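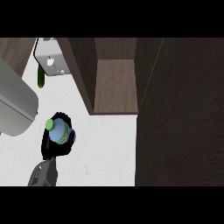

7 October 2021

Woke up at 4:40 again. I have now read every article on the internet about waking up at 4:40 and they all agree that the worst thing you can do is look at a screen, so that's how I know.

Got up in the end and made toast in the dark so as not to wake Muireann, who was awake anyway and shouted down asking if I was making toast. We had it together on the stairs with the hall light off. She thinks I'm worrying about the choir. I said I wasn't, and then talked about the choir until it was time for her shower.

For the record, what happened at rehearsal last night. We are singing again, indoors, in masks, with the doors open and six feet between us, so the altos are practically in the parking lot. Gerald has chosen the program. It's the same one he chose for last spring, which was the same one he chose for the spring before that, and I'd been hoping the whole thing had quietly died. There's a piece in what he says is Old Church Slavonic and pronounces as if he's being helped out of a car. My part is 128 bars long and I come in at bar 3, hold one note, and then go up a half step near the end. If I miss the half step I have been wrong for the entire piece, retroactively.

I missed the half step.

Gerald didn't stop. He just looked at the ceiling, and then the tenors looked at the ceiling too. Muireann says from where the sopranos were it sounded fine, but the sopranos were by the coat closet and couldn't have heard a fire engine. She also did the thing with her eyebrows. Muireann Madigan has many gifts and a straight face isn't one of them. Seventeen years of marriage and she still thinks the eyebrows are private.

So today I practiced. I put the recording on in the car and sang my note all the way to the dentist, with the windows up. At the light by the library a man in a van looked over and I tried to turn it into a yawn. It was a long yawn. He was still watching when the light changed.

Dentist: no cavities, some talk about grinding. Do I grind my teeth at night? I said I wouldn't know, I'm asleep, apart from after 4:40, and then I'm reading. She said a night guard would be 600 dollars. I said I'd think about it and have been clenching ever since.

Picked up the black pants from the cleaners. The concert dress code is all black with "a touch of autumn," which Gerald put in the email without any further guidance. Last time it was "a touch of spring" and Dennis wore a live daffodil that drooped through the whole first half. I own one orange thing and it's a raincoat. Muireann has offered me a scarf of hers that is either rust or brown depending on who you ask. I asked two people and got salmon.

Leftover soup for dinner. Called Mom after. She's coming to the concert and wants to know if there will be an intermission and whether she can leave at it. I told her my big moment is in the second half. She asked how big. I said a half step. There was a pause and then she told me about her neighbor's hip.

Sang it again on the landing before bed, quietly. Got it, I think - the piano is flat so we may have met in the middle. Muireann called out from the bathroom that it was lovely. Couldn't see the eyebrows from there.

Things for tomorrow: return library book, call the dentist back about the cheaper guard, find the other black sock. Email Gerald and ask if salmon counts.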